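Right gripper does not close after 50 cycles

okstead_bench
Posts: 8
Hello all. We have two arms with parallel grippers, controller from Zinisow. The task is simple: the left one holds the tape roll, the right one pulls the tape end. After 50 cycles the right gripper stops obeying the close command. The log gives error 766 and the fingers stay open. The left gripper has never done this. I changed the fingers and did the homing again, with the same result.

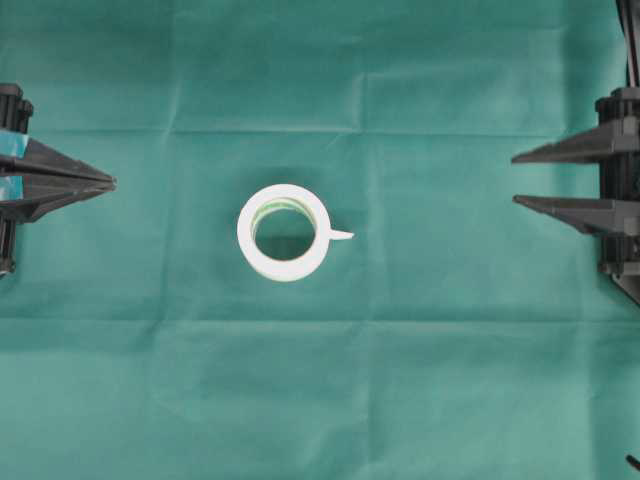 Grivard: Error 766 on my unit was overcurrent in the finger motor. What force limit do you use? If it is 100 percent, the motor gets too warm and the driver cuts it.

okstead_bench
It is 100 on both sides, yes. But then why is the left one fine?

kong
I don't agree with Grivard. I had the same error in January with the limit very low. It was the cable: it bent too much at the wrist and one wire was broken inside. Swap the two cables and see if the fault moves.

Grivard
Possible, but lower the limit first, it takes one minute. And please cut the power before you put a hand near the fingers. Mine closed by itself after a reset.

okstead_bench
Thank you for the warning, I was resetting with my hand there. Limit is now 50, cables swapped tomorrow morning.

kong
If you change both you will not know which one it was.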